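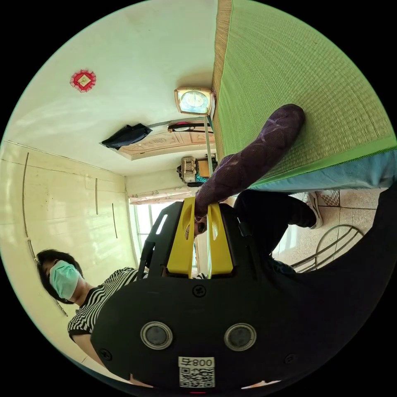

Unit 008

The Farkitz protocol allowed 22 seconds for a demonstration of the purple strip. Lumanlan's first acceptable attempt took 74. He entered the figure, deleted the word "slow" from the remarks column and left the column blank.

His job at Menura was to review what the demonstrators sent in. On Tuesday, May 16, 2023 he had been assigned to perform the task himself, on the grounds that he had rejected 394 episodes since the start of the year and Hnatiuk, who ran the schedule, wished to know what a good one looked like. The form gave his name in full, Mark Anthony Lumanlan, and his role as "subject, temporary".

The task was specified in four lines. Approach the quilted piece with the fingers open. Close on the edge. Lift until the fabric clears the mat. Lay it down parallel to its neighbour. The gripper recorded its own position and the width of the opening, and the robot in Hullitard would be asked to reproduce both. It had no record of the wrist behind them, or of the shoulder.

He found that the edge could not be taken from directly above. The fingers pressed the padding flat and closed on nothing. They had to come in low, almost along the straw, with a small forward push before closing.

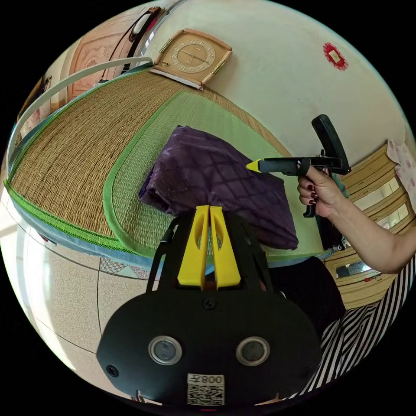
He had marked that push as an error in other people's work. The code was E7, unnecessary contact with surface. He looked it up during the break and found that most of his E7 rejections were quilted items, and that nearly all of them came from one demonstrator, listed by number only. Her attempts were steady. She pushed, closed, lifted and laid down, and on every sheet he had typed the same sentence asking her to stop.

In the afternoon he asked her to do the strip while he watched. She did it twice without comment. On the third attempt she held her own gripper still above the mat and told him to put his hand over hers, and he felt the push begin before he could see it.

"You wait for the cloth to fold a little," she said. "Then close."

"How long do you wait?"

"Until it folds."
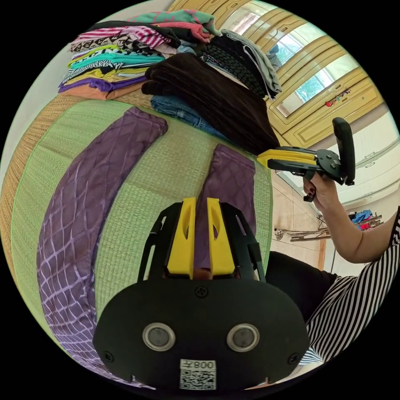 He wrote this down as a variable delay, conditional on deformation, and then wrote it again in her words underneath. His next attempt took 31 seconds less than his first. The one after that was worse.

That evening he reopened the rejected files and began with the oldest. For each he changed the status to accepted and typed his initials. The system required a reason for any reversal and offered a list. Reviewer error was at the bottom, below equipment fault and lighting. He selected it, and the next file loaded.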